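Canteen commensality rules

Canteen commensality rules are written or customary rules that decide who may eat with whom, from which vessels, and in which part of a shared dining hall. The term is used mostly for residential colleges, hostels and workplaces. It covers formal bans on certain foods as well as quieter arrangements such as separate wash areas, separate serving lines and tables kept by habit for one group. The rules are studied in anthropology and sociology, and they have become a subject of labor and discrimination law.

Terminology

Commensality means eating at the same table. In the study of caste, the word refers more narrowly to the acceptance or refusal of cooked food and water between groups. Writers on institutional dining separate three levels. A menu rule controls what is cooked. A seating rule controls where it is eaten. A vessel rule controls which plates, ladles and pots may touch which food. An institution may have one of these without the others, and disputes often arise when a rule of one kind is used to do the work of another.

Background

Shared dining halls were promoted by reform groups as a means of weakening barriers between communities. Early hostels were often founded for members of a single community and kept that community's kitchen practice. When admission was later opened to others, the kitchen practice commonly stayed in place. It was then described in hostel manuals as a matter of hygiene, cost or tradition, and the original basis was no longer stated.

Factory canteens followed a different path. Many were run by contractors, who set the menu according to price and the supply of cooks. Separate seating in such canteens usually matched job grade, and job grade in turn often matched community. Complaints about seating were for this reason filed as grade disputes, which makes them hard to trace in older records.

Domestic equipment and vessel rules

Vessel rules reach past the dining hall into the household. Studies of rented housing have recorded tenants being asked to keep a second set of pans, to cook certain foods outdoors, or to sign an undertaking that such foods will not enter the building. The marking of plates or cups for domestic workers belongs to the same class of rule. Children learn these rules early, in many cases before they can give a reason for them, and school lunch periods are a common site of first enforcement.

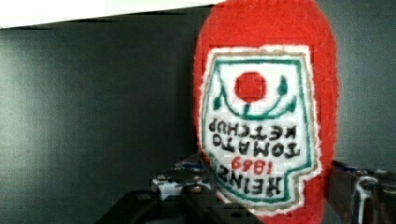
Parviz Babaei objects that this account gives too much weight to the household. In his view the family kitchen copies the institution at least as often as the institution copies the family, and tenants' undertakings borrow their wording from hostel manuals. He also holds that the phrase "vessel rule" hides the person being excluded behind an object, and he prefers "contact rule."

Later writers have kept both terms. "Contact rule" is used where the complaint concerns a person's presence, and "vessel rule" where it concerns equipment.

The Dagdag hostel dispute

The Dagdag hostel dispute is often cited in teaching on the subject. The hostel housed 433 residents and operated one kitchen with two serving lines. In March the management posted a notice reserving 29 tables for residents who used the first line. Residents who sat at a reserved table with food from the second line were to be fined 150 rupees, and repeat cases were to be fined 500 rupees.

A residents' group argued that the notice was a seating rule presented as a menu rule. The management answered that no resident had been denied food and that the choice of line was free. The group replied that a choice made under threat of a fine could not be called free, and that residents from lower-caste families had been questioned at the reserved tables even when they carried food from the first line.

The notice was withdrawn on Aug 29, 2018. The fines already collected were credited against mess charges. The two serving lines remained, and no finding was made on the claim of caste discrimination. Commentators differ on the result. Some treat the withdrawal as an admission, others as a way to avoid a ruling that would have applied to other hostels.

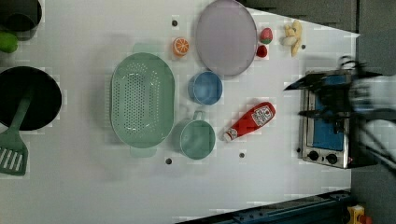

Toy kitchen items on a white tabletop, including a colander and a small toaster oven.

Legal treatment

Legal challenges to commensality rules have generally taken one of two forms. The first relies on bans on untouchability and on discrimination in access to shared facilities. It requires proof that the rule works against a protected group, and this proof is difficult where the rule names only a type of food. The second relies on contract, and asks whether a resident or worker who pays the same charge is entitled to the same use of the hall.

Private employers have usually settled such matters through internal codes. These tend to permit separate cooking equipment and forbid separate seating. Enforcement is left to the canteen contractor in most codes, an arrangement criticized on the ground that the contractor depends on the employer for renewal.

See also

Commensality
Food taboo
Hostel administration
Residential segregation
Untouchability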